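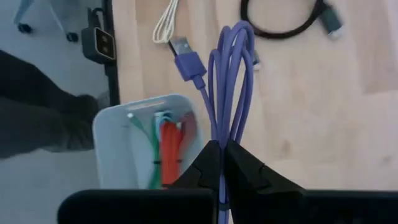
Fanham Bench Automation, Customer Support

Ticket: Cable sorting kit, two-arm version, fingertips not holding bundles reliably
Opened by: Prys Eynon, Gruseck
Status: Waiting for customer
Priority: Normal

Message from customer

Hello, I am writing about the two-arm cable sorting kit which we have on trial from you. The installation went well and your guide was clear. The problem is with the grasping of tied cable bundles. We ask the arm to take one bundle and put it in a bin. With the green and the red bundles we have good results. With the purple USB bundle the fingers close on the strands, but in 4 of 15 attempts the bundle turned in the grip during the lift and came down outside the bin.

I have checked the following before writing to you:
- The finger screws are tight on both arms.
- The calibration was repeated in the morning, and no error was shown.
- The table did not move and the bins are in their usual places.
- The grip force is at the factory value.

I tried also with the grip force two steps higher. The turning was less, but I do not like to press so strongly on the cords. Is there a recommended value for bundles of this type? The manual gives values only for boxes and bottles.

Reply from Fanham support

Dear Prys, thank you for the careful report. Please put the grip force back to the factory value for now. A higher force can hide the real cause, and we would like to find it first.

Can you tell us at which height the fingers close, compared with the tie? And please send one view of the full table, so that we can compare your layout with the one in the guide.

Message from customer

The fingers take the purple bundle on the strands above the small dark tie. I have not chosen this point myself, the software does it. The full table is attached.
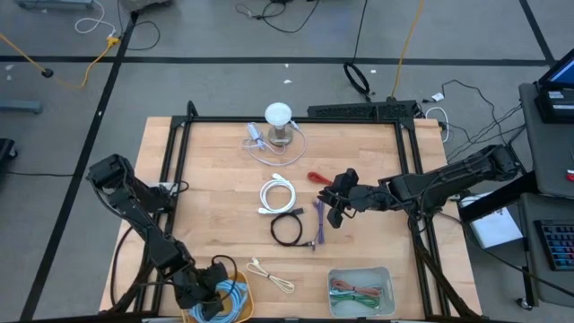 Attachment 2: full table, both arms, lamp and cables inside the work area

The lamp is there because our final task includes desk items also, and I wanted to keep the same layout for all tests. If it disturbs the arm, I can take it away. The yellow bin is for network cable and the translucent tray is for the tied bundles.

Reply from Fanham support

Thank you, this is very useful. The lamp can stay. We see that the purple bundle lies in a narrow strip, quite close to the black coiled cable. In this position the planner has less freedom to turn the fingers, and it may select a point too far from the middle of the weight. The bundle can then swing as soon as it leaves the table.

Please do this in order:
1. Open the grasp settings and change the object type from "General" to "Soft, tied".
2. Set the approach speed to 8 and leave the lift speed as it is.
3. Give the purple bundle a little more space from the black cable.
4. Run 15 attempts with the same bundle and write down each one that turns.

Message from customer

I have done all four steps. Now the purple bundle turned in 2 of 15 attempts. This is better, but I would still like to understand the remaining ones. In both cases the loops were spread wide before the grasp.

I have another observation, with the white cable which has a black strap. For this one the gripper goes down very low, with the finger tip just above the wood. I stopped the arm by hand one time because I was afraid for the fingers. Please see the third attachment. Is this distance normal, or must I correct the table height?

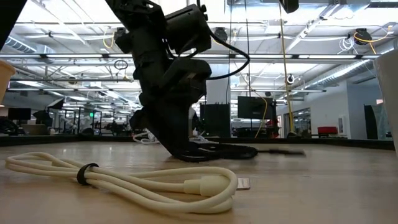

Reply from Fanham support

A low approach is normal with the type "Soft, tied", as the fingers must go under the upper strands. If a finger touches the wood, the arm should stop without your help. To be safe, please raise the table height value by one step and repeat the test with the white cable only.

For wide loops we have softer finger pads, made for us by Graler. We can send you one pair for each arm without cost during the trial. Please confirm the delivery address and send us the log file from the last run.

Internal note: trial for this customer ends in July. Pads to go out with the next parcel when the address is confirmed.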